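Search this site Search Go

Robot Software Lab, Handout 6
Grasp checks and the pick state machine
Course notes by Ketsara Kaewsai, lab section led by Obadia Swai
January 2021

Read this before you open the Biwott repository. You should already have finished Handout 5 and have a planner that can bring the arm to a pose above the table without errors.

1. What you are building

The pick routine is a small state machine. It has these states: IDLE, APPROACH, DESCEND, CLOSE, CHECK, LIFT, PLACE, RELEASE and FAULT. Each state has one entry function, one update function and a timeout. Keep them in separate files. In past terms people put the whole routine in one long loop, and then they could not tell which part had hung.

The update functions run on a timer at 70 Hz. Do not call the planner from inside an update function. Ask for a plan on entry, store it, and let the update function step through it. If the plan is not ready, stay where you are and let the timeout count down.

2. When is an object grasped?

Most lost marks on this lab come from the CHECK state. A closed gripper command tells you what you asked for. It does not tell you what is between the fingers. You have two sources of information: the finger position reported by the servo, and the camera.

Finger position works well for hard objects. If the fingers stop before the closed limit, something is stopping them. Soft objects are harder, since a plush toy gives way and the fingers may travel nearly to the limit. Camera checks have the opposite problem. A red blob near the fingertips looks much the same whether it is held or only resting on the table between them. 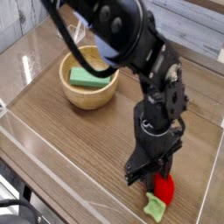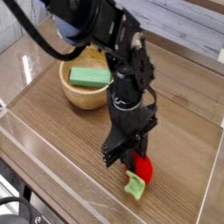 Fingers at the red object, bowl on the table behind.

Use both sources and make them agree. The rule in the starter code is:

grasp_ok = (finger_gap > gap_min) and (blob_near_tip)

It is a weak rule and you are expected to improve it. One good change is to add a short test lift. Raise the wrist 46 mm, wait for the arm to settle, and compare the position of the blob with the position of the tip. If the blob moved with the tip, go on to LIFT. If it stayed on the table, open the fingers, go back to APPROACH and try again. Allow 2 retries, then go to FAULT.

3. Segmentation

The Grurnia node gives you a mask and a center point for each color class. It runs slower than your timer, so check the time stamp on every message and throw out old ones. The center point shifts when the fingers hide part of the object. Do not update the grasp target once you have entered DESCEND. Freeze it on entry.

4. Frames

All targets are in the table frame. The camera node reports in the camera frame. The transform is in calib.yaml and is loaded at startup. If your arm goes to a point that is off by the same amount every time, look at this file first. If the error grows toward one side of the table, redo the calibration.

5. What to hand in

- Your state machine files
- A log from one run that reaches RELEASE
- A log from one run that uses a retry
- One page on how you chose gap_min

Upload to Inport under your group number. Logs must come from the real arm. Simulator logs are fine for your own testing but will not be graded.

Reading for next time: the Nokiddale notes on timeouts and recovery, sections 2 and 6.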